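Flastcombe Residential Services
Shared Kitchen Guidance: Using and Caring for Pots with Hinged Glass Lids
Prepared by Janelle Salazar, Kitchen Programs
Last reviewed: September 17, 2021

Purpose

This guidance applies to all residents and staff who use the shared kitchens. It covers the placement, opening, closing, and daily cleaning of the white pots with attached lids. It replaces the instructions issued in July. Residents who bring their own cookware should follow the directions supplied with it.

Before cooking

Wipe the cooktop with a soft damp cloth and dry it. Check the underside of each pot for crumbs or grit, and lift the pot into position. Do not slide it across the glass. The base should rest flat within the cooking zone selected on the control panel.

Where two pots share one cooktop panel, leave open glass between them so that the side handles do not touch. Turn the handles so that they point left and right, parallel to the front of the counter.

Opening the lid

1. Hold the nearer side handle with a dry oven mitt.
2. Raise the loop handle on the lid with the other hand.
3. Lift the lid up and back until it stands on its hinge. Keep your face and forearms away from the opening while steam escapes.
4. Let go of the loop only when the lid is steady. Do not push it past its natural stop.

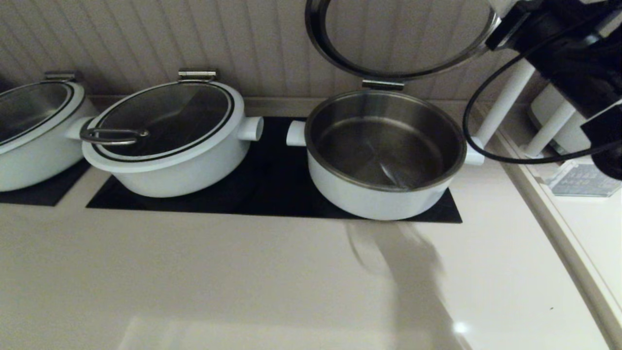

Can the lid be left standing open while food is simmering?
A short period is acceptable for stirring, tasting, or adding ingredients. For longer simmering, the lid should be closed, as an open lid places weight on the hinge and makes the pot less stable if it is bumped.

Closing the lid

Take hold of the loop handle and lower the lid by hand until the rim is seated all the way around. Lids must not be dropped. Once the lid is down, fold the loop flat against the glass. If the lid rocks or sits unevenly, open it again and look for food caught near the hinge.

Cleaning

Allow the pot to cool fully before washing. Cold water must never be poured onto hot glass. Wash the interior with warm water, mild dish soap, and a nylon sponge. Steel wool and scouring powder are not permitted on any surface of the pot.

The hinge requires separate attention. Open the lid, work a soft brush around the metal, rinse, and dry with a towel. Leave the lid raised until no moisture remains at the rear rim.

Returning the pots

Clean pots are kept on the counter with their lids closed. Set them in a row, clear of the front edge, with the hinge side toward the wall.
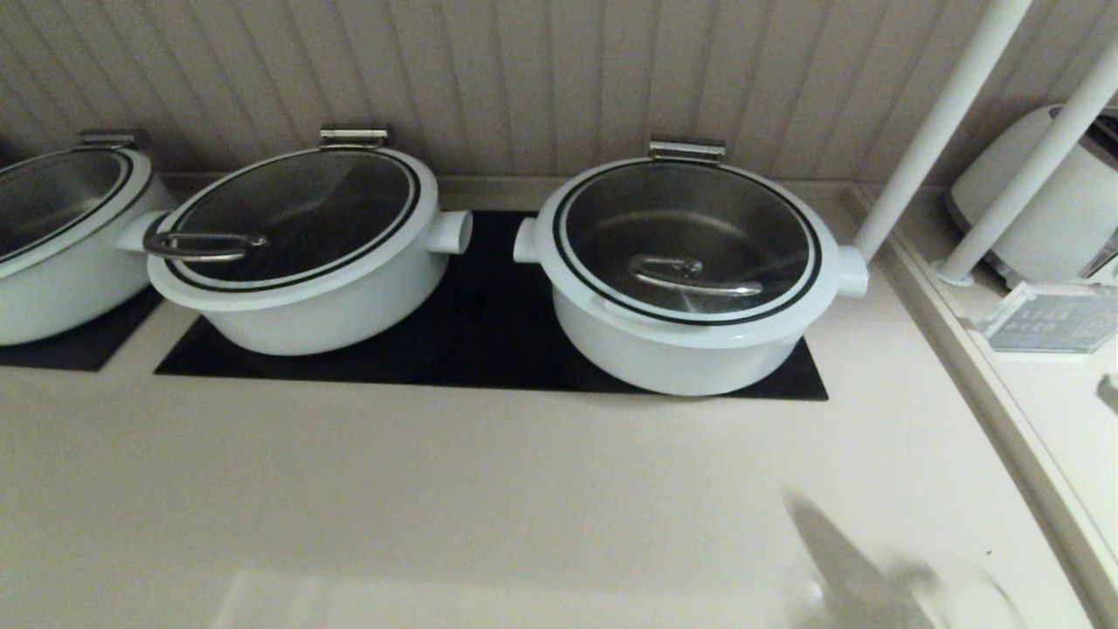 White pots in a row along the counter, lids closed.

Reporting damage

A loose hinge, chipped rim, or cracked lid should be reported to Sizwe Kekana at extension 2503. Take the pot out of use at once and do not attempt a repair.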